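3.2 Purchase decisions under a fixed move date

The second part of the study looks at households that bought a home for an older relative, or together with one, while working toward a date they could not easily change. In most cases the date came from the end of a lease or from the sale of a previous home. We wanted to know whether such buyers paid more than comparable buyers without a deadline, and whether they accepted properties that failed to meet the criteria they had written down at the start.

Households were recruited through two buyer-side agencies, Dodik and Ambrosio, which work in different parts of the same metropolitan area. Dodik charges a flat fee and handles mostly apartments and townhouses. Ambrosio charges a percentage of the purchase price and has a larger share of detached homes. Both agencies gave us the written brief each client had signed, the list of properties inspected, and the final contract price. Clients agreed in writing to the release of these records. Names and street addresses were removed before we received them.

We kept 18 households in the final sample. To be included, a household had to have a signed brief, a stated latest move date, and a purchase that had settled by the time of analysis. Five further households were left out: three withdrew from the market, and in two cases the brief was changed so heavily during the search that it could no longer be compared with the property bought.

Each brief was coded by two readers working separately. Criteria were marked as required, preferred, or not mentioned. The most common required items were step-free entry, a bathroom on the main level, and a short walk to a bus or train stop. Differences between readers were settled by discussion, and the agreed code was used in all later steps.

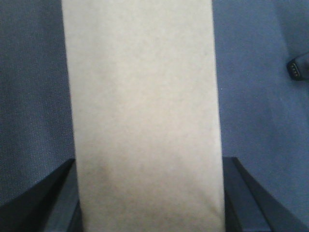
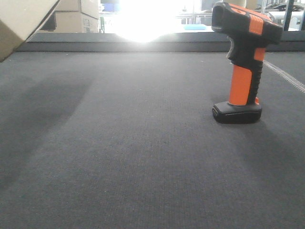 Figure 2. Sheet material against dark blue fabric (first panel); handheld barcode scanner on its base (second panel).

Of the 18 households, 13 bought a property that met every item marked as required. The other five gave up at least one required item, and in four of those five the item given up was distance to transit. Step-free entry was never dropped. Several clients said in the exit interview that they had treated it as the one point on which they would not move, even when the agent had shown them homes where a ramp could be added later.

Price was compared with the valuation supplied by Flendum, a data service that estimates sale prices from recent local transactions. Flendum values do not take account of interior condition, so a small premium over the estimate is hard to interpret for a home that had been recently renovated. For this reason we report only the direction of the difference in the main text. Buyers with less time left before the move date were more likely to pay above the estimate. The pattern was clearer among Ambrosio clients than among Dodik clients, but the groups are too small to support a formal test.

One feature of the Tromwood district needs a separate note. Listings there are often sold before auction, and agents reported that an offer could be open for up to 2 hours before the seller chose another buyer. Households searching in Tromwood therefore had less time to inspect a second time or to bring the older relative to the property. In the exit interviews, these households described the choice as rushed more often than households searching elsewhere did, although their purchases met the required items at a similar rate.

We also asked who had attended inspections. In most households the adult child went first and the parent saw only a shortlist. Where the parent attended from the start, fewer properties were inspected in total and the brief changed less over the search. We cannot say which way this runs. A parent with firm views may both attend more inspections and leave less room for changes to the brief. Section 3.3 returns to this question using the interview transcripts.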